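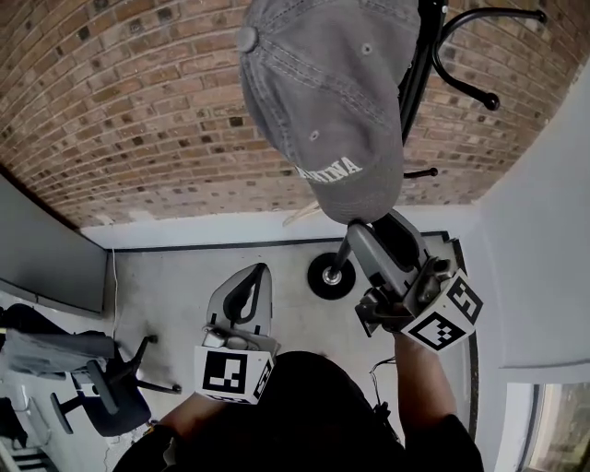
Gray cap on the black coat rack, lettering on the front

Ticket 430 – Embroidered lettering sits too low on caps
Opened by: Angharad Gough, Flakville shop
Assigned to: Hazem Ramadan
Status: Resolved

Angharad Gough, Friday 9:10
The last batch of caps from the Kirkberg order has the lettering too close to the brim. Same design file as the September run, same thread. The customer has two of them and wants the rest fixed before pickup. Tension looks fine and there are no skipped stitches.

Hazem Ramadan, 9:42
Which hoop was selected on the panel? Please also send the start position shown before the first stitch.

Angharad Gough, 10:05
Cap frame, wide. Start position reads 0 across and 5 mm down. I did not enter that. Lucienne ran the machine on the evening shift and says she loaded the file and pressed start.

Hazem Ramadan, 10:30
The 5 mm is the problem. The Remell software keeps the last offset if the machine is switched off in the middle of a job. Loading a new file does not clear it.
Steps:
Open Settings, then Frame.
Choose Reset Origin and confirm.
Switch off, wait 3 minutes, switch on.
Load the file again and run a trace on scrap before using a cap.

Angharad Gough, 11:48
Done. Trace is centered and the scrap piece measures right. Offset still reads 0 after a restart. Will restitch on new blanks – the old holes would show if we picked the letters out.

Hazem Ramadan, 11:55
Good. I have asked Orvokki Pesonen to add the reset to the shift start sheet. Closing.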